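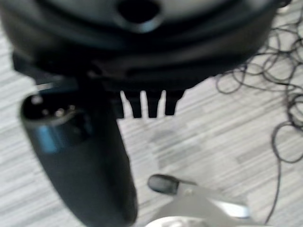

## Planning a small arm cell: how much to set aside for cables and grippers?

**Mizanur Kumarasinghe**

Hello everyone, and thanks in advance for reading, I know I go on a bit! I look after the equipment plan for a small repair and training shop, and we want to buy a robot arm with a gripper in March. The job is picking up and sorting odds and ends with plugs and connectors on them. I've got two quotes, one from Reisinger and one from Makach. The arms come out close enough that I could live with either. What throws me is the extras. Reisinger wants $588 for a wrist camera and its bracket, and Makach lists spare fingertips at $251 a set with no word on how long they last. I have everything in Planby by line item, and the "misc" line is getting embarrassingly large. What do you all budget for the small stuff?

**kemeo_user**

Get the Makach. We have one and it's fine.

**bench_and_kettle**

Welcome, Mizanur! I was in your shoes a while back (different shop, same swollen misc line), so let me ramble a little. Break that line up before you do anything else. I keep one for fingertips, one for cables and clips, one for mounts, and one for the hours somebody spends setting it all up, and that last one was nearly half of my extras the first year.

On the fingertips, ask Makach if the rubber tips come off by themselves or if you have to buy the whole finger. It makes a big difference to the yearly number. I'd start with 4 sets on the shelf if your parts are hard plastic and metal.

Please leave money for cable trays too! Thin cords that end up in a heap are miserable to pick around. And ask both sellers for a trial with your own parts, the awkward round ones especially.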